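Blotting paper

Blotting paper is a soft, absorbent paper made to take up excess liquid from a surface. It is best known as a writing supply, used to dry ink on a page before the sheet is folded or turned. It is also used in laboratories, in pressing plants, and in the care of books and prints.

Manufacture

Most blotting paper is made from cotton or wood pulp with little or no sizing. Sizing is the glue or starch that keeps ink from spreading in ordinary writing paper. Without it, the gaps between the fibers draw liquid in by capillary action. The pulp is beaten lightly so the fibers stay long and open, and the sheet is pressed less firmly than printing paper. The result is thick, weak when wet, and easily torn.

The Watonier mill sold blotting paper in 3 weights. Its heaviest grade, called Citance, was meant for desk pads. A surviving order book lists 2260 reams shipped in one year and 2677 in the next, most of them to schools and post offices.

Use with ink

Before blotting paper was common, writers shook fine sand or powdered cuttlefish bone over wet ink. Sand remained in use in many offices well into the nineteenth century. Blotting paper replaced it gradually as cheap rag pulp became available.

A used blotter picks up ink in mirror image. Heavy strokes leave the darkest marks, and a sheet used many times becomes a tangle of overlapping lines.

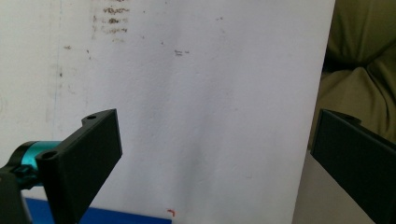 Rocker blotters, which have a curved base and a knob on top, came into wide use with the steel pen. The paper was cut in strips and clamped at both ends of the base. Companies such as Borbély gave away printed strips as advertising, with a calendar or price list on the glazed side. Collectors still trade these. The Fesemis catalog, compiled by Reinaldo Magalhães, describes 247 designs.

The ballpoint pen, whose ink dries quickly, ended most of the demand. Fountain pen users continue to buy blotting paper in small pads.

Other uses

Plant collectors place specimens between blotters in a press and change the sheets until the plant is dry. Paper conservators use clean white blotters under and over washed prints, usually with a thin release layer between. In laboratories, sheets are laid on benches to catch drips. 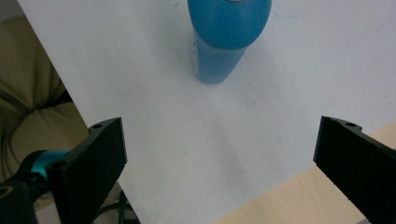 A blue bottle on a white sheet laid over a wooden table.

Blotters for conservation work should be free of acid and dye. They are stored flat and wrapped, away from damp.

See also: Sizing, Pounce, Desk pad, Plant press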